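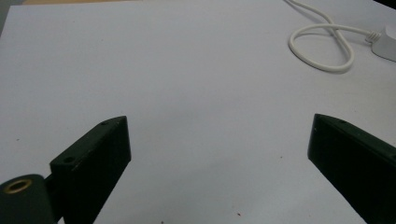
Forough Shahbazi: I signed up thinking I would be bad at it, and for the first session I was. The grippers don't feel like your fingers. By the second session I had stopped looking at my hands, and I had strong opinions on which pair I wanted to keep using.

Call for participants: hand-held gripper comparison
Shih lab, Bokemcombe
Sessions run through September

We are looking for 38 adults to try out two sets of hand-held grippers, the Bruser and the Astau, on ordinary tabletop jobs. The results will decide which finger shape and which hinge we use on our robot arms next year. You don't need any experience with robots.

What you will do

You stand at a table with a gripper in each hand and work through a list of short tasks: pick up a power strip, turn it, set it down along a line, move the cord out of the way. You do the list with one set, take a break, then do it again with the other. After each round you fill out a one-page form on grip, weight and how tired your hands are.

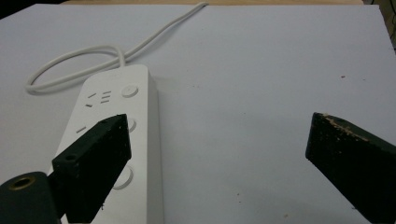

Power strip task, open fingers.

Cords are the hard part for most people. They roll, they spring back, and a finger that holds a flat housing well may let a cord slip. We want to see how you deal with that on your own, so there is very little coaching once a round has started.

Each participant comes in for 3 sessions of two hours. Morning sessions start at 9 a.m. and afternoon sessions at 1 p.m. Please sign up only if you can make all of them.

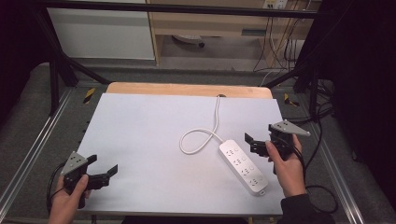
Two grippers at the work table.

Who can take part

You should be 18 or older, able to stand for up to 40 minutes at a stretch, and free of any current hand, wrist or shoulder injury. Left-handed people are very welcome. If you wear glasses for close work, bring them. Long loose sleeves have to be rolled up or pinned.

The cameras on the grippers record the table and the objects on it. A separate camera covers the whole work area and will record your hands and forearms. Your name is kept apart from the recordings, and you can ask us to delete yours up to 6 weeks after your last session.
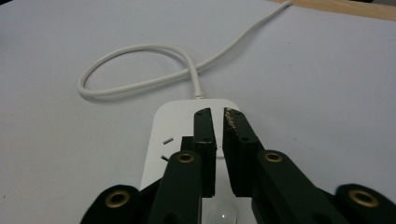

Pay is by the session, at the lab's standard rate for visitors, and you are paid for a session even if you stop early. Parking is free behind the building.

To apply, write to the Shih lab front desk with "gripper comparison" in the subject line. Tell us which hand you write with, whether mornings or afternoons suit you, and any dates in September you can't do. We will reply with a consent form and a list of open times.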